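Internal control walk-through, Wirdale office – my comments next to each item. Zakhar, the ones marked OPEN are yours, sorry!

## Access and keys

- [x] **Server closet locked.** Yes, and the key log is filled in properly (thank you Asabe, last year it was a sticky note).
- [x] **Leavers removed from the door system.** 202 badges on the list, all matched to payroll.
- [ ] **Safe code changed since April.** OPEN. Uchenna thinks it was, but I couldn't find a record, so I'm treating it as a no.

## Payments

- [x] **Two people on every transfer.** I pulled 4 from the Brudix account and all had both approvals.
- [ ] **Supplier bank changes confirmed by phone.** OPEN. Triantafyllou sent new details by email and we just typed them in. The details were fine, but please call next time, using the number we already hold!
- [x] **Petty cash agrees to the book.** To the cent – $317, counted with Oluwaseun watching. 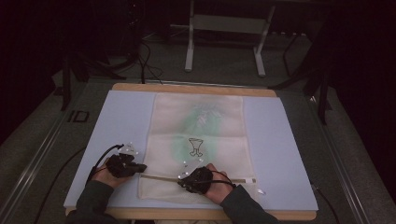
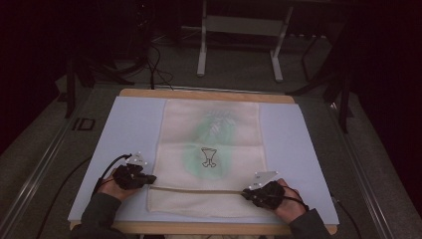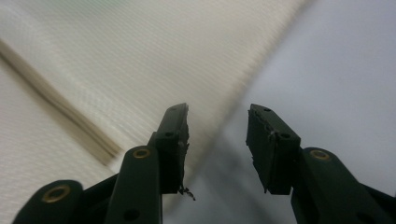
## Risk register

The register itself is in decent shape, and I enjoyed reading it more than I expected to (I know, I know). Every risk has an owner, though Jarmo owns far too many of them and I'd like to move a couple over to Asabe before the next review. My main gripe is the wording. "Stock issues" could mean theft, damage, a bad count or a late truck, and the scores make no sense until you know which. Take a cream cloth with a green patch and a little black goblet on it: if the line says "marked goods," one person books it as a printed design and the next writes it off as spoiled. Say what the risk is, what sets it off and what it would cost us, and keep it to one sentence if you can.

- [x] **Register reviewed by the managers.** Minutes seen and signed.
- [ ] **Scores explained.** OPEN. 2 of the high ones have no notes at all.
- [x] **Insurance renewal on the calendar.** Yes, with a reminder.

## Backups

- [x] **Nightly backup running.** Stostilent report checked, no failures showing.
- [ ] **Test restore done.** OPEN. Uchenna and I ran out of time – we'll do it at 8:30 one morning before the phones start, and I'll bring the coffee.

Send me your replies in this same file, under each item, and I'll close them off as they come in.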